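4.2 Does a tidy work surface predict faster work?

The claim that clutter slows people down is repeated so often in the office-management literature that it has nearly stopped being tested. Onsri's survey at the Plombridge site is the study most often cited in support of it. It asked 990 employees to rate their own desks and their own output, and it found that people who called their desks tidy also called themselves productive. We do not doubt the correlation. We doubt that it says much about desks. A person who is pleased with how the week has gone may well be generous on both questions, and the survey gave no way to separate the two.

Cárdenas tried to do better by having outside raters score the desks. His sample at Tasitz was smaller (108 desks), and the link between tidiness and reported output shrank by more than half. He took the remainder as proof of a real effect. It could just as easily reflect job type. Clerks at Tasitz handled paper all day and were judged by the number of files closed, while planners kept drawings out for weeks and were judged by their managers. Pooling the two groups was, in our view, a mistake, and the published tables do not allow a reader to undo it.

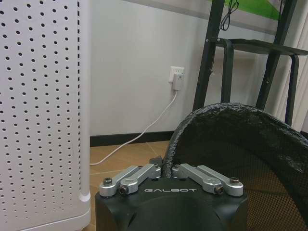

Figure 2. Close view behind a chair back, with a dark mesh item near the silver linkages.

A further problem is the meaning of "clutter" itself. The Esquivel checklist, used in both studies, gives one point for every item not needed for the task at hand. Who decides what is needed? In our pilot with the checklist, two trained raters disagreed on the same desk more often than we had expected, and most of the disputes were over dull things such as pen holders, spare folders and mugs. One rater treated anything that could hold another item as storage and let it pass. The other counted it. Neither was breaking the written rules, which run to a single page and leave containers out entirely.

Supporters of the checklist reply that such noise should weaken an effect, so that any link that survives must be real. That holds only if the errors are random. A rater who thinks well of a worker may see a useful tray where another sees junk, and both tidiness and output scores then rise together. The Rorkitz revision, released in November, adds a training session of 80 minutes but keeps the same wording. We see no reason to expect that longer training will settle a question the form never asks.

For the analysis in Section 5 we therefore drop the total score and use only the area of free surface, measured with a tape before the start of each shift.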